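Small Room Storage Project
Final report, Aiman Nasution and Suryani Purba

2. Sorting method

We looked at how a student in a single rented room could store everyday goods without buying more furniture. The room has a bed, one ledge and a strip of floor that is mostly taken up by a bicycle. Our budget was $80, and the storage space we had to work with was 900 mm wide and 400 mm deep.

There is no table, so the bed was the sorting surface. We put a plaid sheet over it and laid everything out before deciding on groups. Cleaning items were kept near the turquoise basin, as the basin was going to hold them in the end. Boxed and wrapped goods went further down the bed. Cables were hard to place — they belong with the devices but tangle when stored that way.

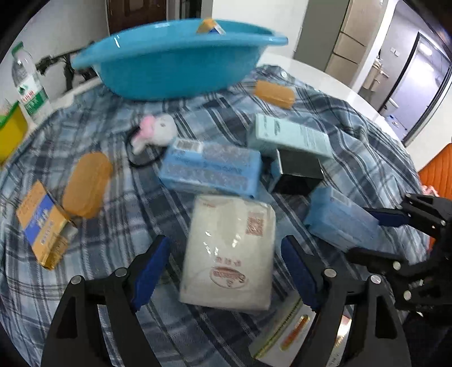

3. Groups and containers

We settled on four groups: cleaning, packaged supplies, electrical, and personal. The orange sponges all went to cleaning. The plush rabbit was the only thing we both put under personal straight away. Packages were grouped by shape before contents, so that flat ones could stand on edge.

For containers we compared a Tindska drawer insert with a plain Clumwood crate. The crate was cheaper and easier to lift out. The insert had better dividers but was too deep for the shelf, and we returned it.

4. Results

Sorting took most of an afternoon in August. Putting things away was quicker than we had planned. The basin worked well for the cleaning group and can be carried to the laundry as it is. The electrical group still needs a lid.

5. Limits

We only tested one room. Suryani thinks the personal group would be much bigger for most people, and we would like to try the same method in a shared room next term. Item labels were handwritten and some have already smudged.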